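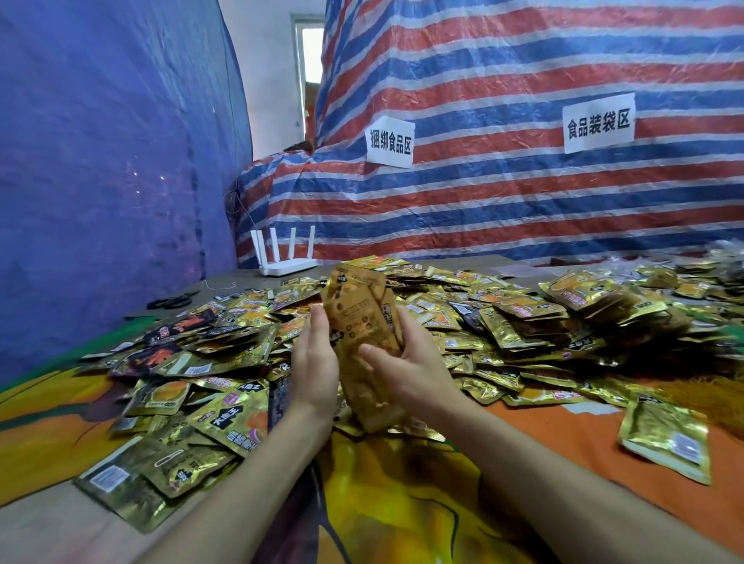
snack packets, all over the table

ratleymom26
So Wednesday was the back to school carnival at Stimwood and I need to vent. My four year old decided the line for the bouncy house was a great place to take off both shoes and throw one over the fence. Over the fence!! Meanwhile my oldest had cried through the whole drive because his sister "breathed on his sandwich." Do you all even go to these things anymore?

DEllery
We go, but we leave after an hour no matter what. Declan Jr. still talks about the ring toss so I guess it was worth the meltdown in the parking lot.

tiredinColtunmont
Nope. Skipped it this year and took them to the creek. Zero regrets, sorry.

Angus Laing
I think skipping is kind of a shame though. Kids remember this stuff. Mine lost a shoe at the same carnival and he's in college now.

tiredinColtunmont
Mine will remember the creek, Angus lol. They don't need a crowd of over 2000 to have fun.

ratleymom26
Ok but did you ever get the shoe back?

Angus Laing
We did not. Drove home with one sneaker and a goldfish.

DEllery
Check with the school office, they have a bin by the front door.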